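Posted in June by Theano Petridis
Filed under: Home & Workshop, Tools

I spent most of Saturday going through the screwdrivers. They had been living in an old biscuit tin since we moved to Jodirville, and every time I needed one I had to tip the lot out on to the table to find it. I had put the job off for months. The thing that finally got me moving was a loose cupboard hinge, which should have taken two minutes and took most of a morning.

I started by wiping everything down with a rag and a drop of light oil. Most of them only needed that. A couple had rust near the tip, and I went over those with fine wire wool until it came off. Then I sorted them by type and, within each type, by length. Some of the flat ones are badly rounded at the end from being used to open paint tins. I put those in the shed with the paint, where they can carry on doing that.

The long ones are the awkward part. They don't fit in the kitchen drawer and they are too useful to keep outside. The one I reach for most has a slim shaft and gets into places the stubby ones can't, such as the back of the washing machine and the screws under the bath panel. I had the table cleared by then and was going through them one at a time.
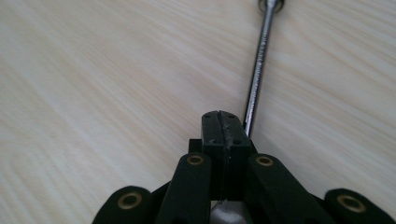 The long shaft, over the pale table.

There are a few faint marks along the metal which I have never managed to read. My uncle bought a set from Antoniadis when he was fitting out his shop, and I think this came from that lot, but he isn't sure either. It doesn't matter much. The shaft cleaned up well and the tip still bites properly in a screw, so it stays.

For storage I looked at a wall rack from Pumatard, which was 75 pounds and far too big for the space we have. Somkiat Srithong, who lives two doors down, suggested a strip of wood with holes drilled through it, fixed inside the cupboard door. He had an offcut of pine going spare and I already had the drill out. I made 9 holes. The first two were too tight and had to be widened with a round file. The handles sit on top of the wood and the shafts hang down through it, so you can see which tip you are picking up.

The long ones went at the hinge end, where the door swings least. My first go had them in the middle and they knocked against the shelf every time I shut the door — I should have measured that before putting the screws in. Moving the strip up a little sorted it out, although there are now two spare holes in the door that need filling.

Next is the box of loose screws and wall plugs. I have kept some empty jam jars for those, and I want to pick up proper labels next time I am over in Irkard. The cupboard hinge is fixed as well.

Last updated: June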